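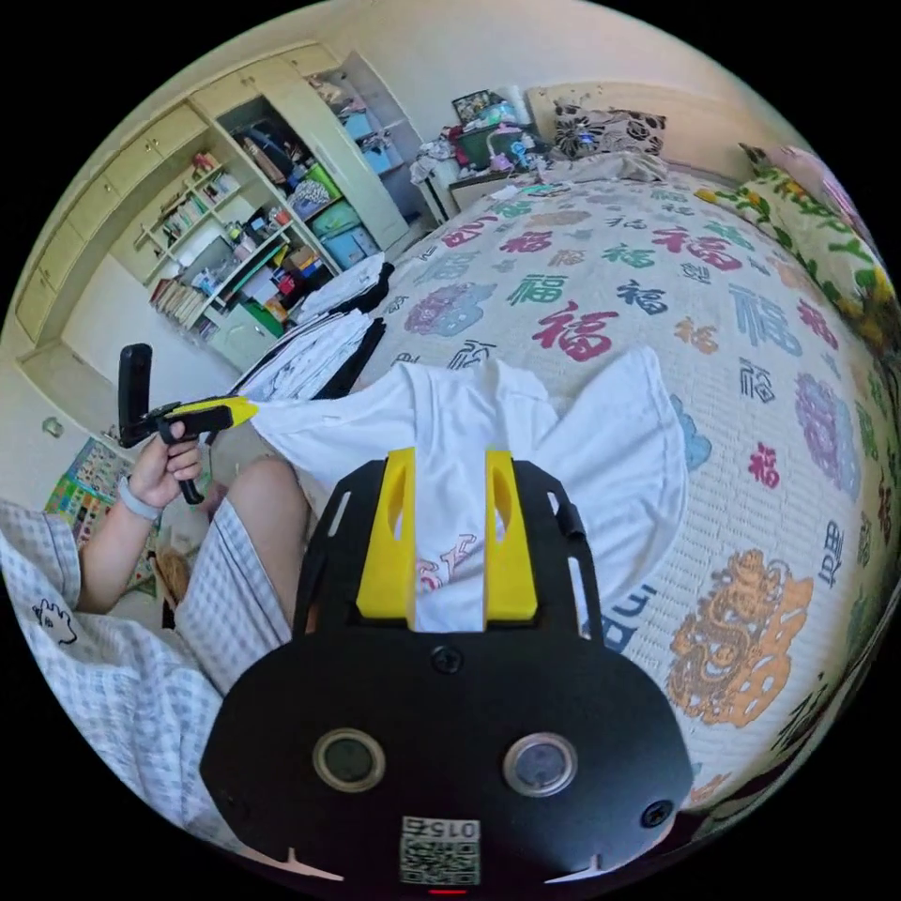

A reader of the September entry has written to object that line drying indoors does more harm than good in an older building, and that the advice given then on airing cupboards was too generous. The objection is a fair one and is answered in the present entry.

The flat at Hollis was completed in 1963 and has a single airing cupboard, which backs on to the bathroom. The original slatted shelves remain in place. When the hot water cylinder was replaced by a Stirnarik model, the new jacket proved so thick that the cupboard lost most of its warmth. Cotton left there overnight was still damp at the seams in the morning, and a smell of mildew followed within 14 days.

Two measures have since been adopted. The first is a small Dellari fan, fitted above the door at a cost of 127 pounds. The second is a rule that nothing enters the cupboard until it has hung for a full day in the back bedroom with the window open. T-shirts are folded only after this period, and bed linen is given a second day in winter.

The reader further recommended a heated rail by Endeo. At 300 pounds it lies outside the present household budget, and the matter will be considered again once the bathroom has been repainted.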